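Open day, October - safety checklist for the demonstration table
Site: Vullcombe hall, room 8
Checked by: Drita Hodžić
Second reader: Bujar Begović

1. Floor and cables
Cables behind the table are away from the visitors' side. OK.
Cables of the hand-held grippers: must hang free, no loop around the wrist. Please check again before each group.

2. Table
Board lies flat and does not move when I push it. OK.
Corners of the table: no splinters found. OK.

3. Handling task (shuttlecock into the clear storage bag)
Operator has forearms free, no loose sleeves, no bracelet. OK.
Jaws take the shuttlecock by the cork. Visitors who try it must be told to do the same, as the feathers break and leave sharp ends.

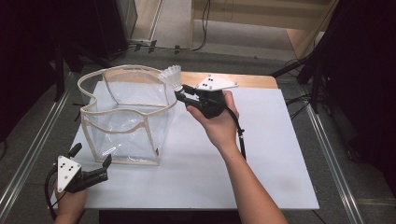 Bujar Begović asks that visitors under the age limit of Pundico do not hold the grippers at all, also not with a parent, and that this is written on the door sign. I agree. Sign to be changed - open.

4. Fingers and pinch points
Pinch test with a pencil done on both grippers. The pencil had a small mark, so I write "low risk" and not "no risk".
One visitor at the table, the others wait behind the tape. The tape was ordered from Stonberg and has not arrived yet - open.
Demonstration stops after 20 minutes, so the operator can rest the hands. Delić will keep the time.

5. Start position
Both grippers are held low over the board before the operator says "start". Speaker must wait for this word. In the rehearsal he began 2 times too early, please remind him.

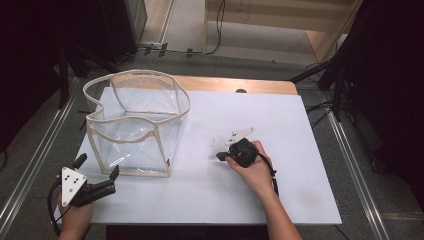 Item 5: both grippers at the board, storage bag to the left of the right-hand gripper.

6. Room and exits
Door to corridor opens fully. OK.
Fire extinguisher, tag 509: pressure in green field, seal not broken. OK.
First aid box: plasters are missing. Bujar brings a new packet in the morning.

Result: room may be used when the open points in 3 and 4 are closed. I will come again at 8 in the morning to look at the tape and the sign.

D. Hodžić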